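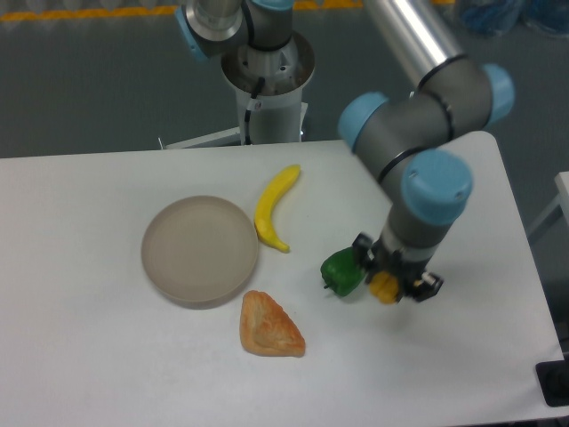

Pernine Folding Table, white top

In stock at Lestport. Online orders ship from the Domdale warehouse, weekdays only.

Plain white rectangular table for break rooms, church halls, craft fairs, bake sales, whatever you've got. We've sold these since May and they go out the door faster than we can unpack them. Legs fold flat. One person can carry it, two is easier on stairs.

Price: $49 each. Order 8 or more and delivery inside Lestport is free.

What you get
Table, assembled. Four rubber feet, already on. Spare foot in a little bag taped under the top – don't throw it out with the wrap, people do. No chairs.

Size and weight
30 inches deep. Comes in the one length for now, the long one is on back order and we don't have a date. Height is fixed. Weight is on the box label, call if you need it for freight.

Top
Wipes clean with dish soap and a soft cloth. Coffee comes off if you get to it the same day. Red wine, berry juice, turmeric – get to it sooner. No bleach, no scouring pads, it dulls the finish and the warrenty won't cover it. Hot pans need a trivet. Same goes for slow cookers, the older ones run hot underneath.

Legs
Steel, powder coated. Push the ring all the way down until it stops or the leg can kick in. Check all four. Check again if you drag the table across a room, better not to drag it at all.

Indoor use. A day outside under a tent is fine, a winter on the porch is not.

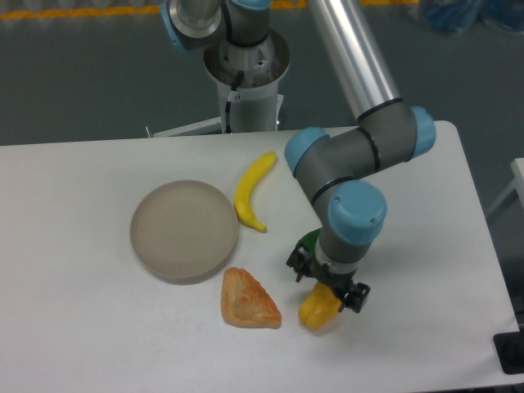 Stacking and storage
Fold, stack flat, tops facing each other. Put a sheet of cardboard between or you'll get scuffs. Stand them on edge only if they're strapped to something. The Bortolotti cart fits this table and the older Pernine with the tan top. Cart sold seperately, see Carts and Dollies.

Tablecloths
Standard banquet cloths for a 30 inch top fit fine. Clips from the old model do not fit, the edge is thicker now. New clips come in packs of 8.

Returns
Keep the box. Unused tables come back to the Lestport counter, bring the receipt or the order email. Used tables, store credit only, and only if the top is clean. Damage in shipping – send photos before you sign for it if the driver will wait, same day if not.

Rentals
Not this model. Ask at the counter for the rental list, those are the tan ones.

Large orders
Schools and event places, call first. We keep a price sheet for big jobs, up to 1,000 tables, lead time depends on what Domdale has on the floor.

Page updated August 2025. Prices good while stock lasts.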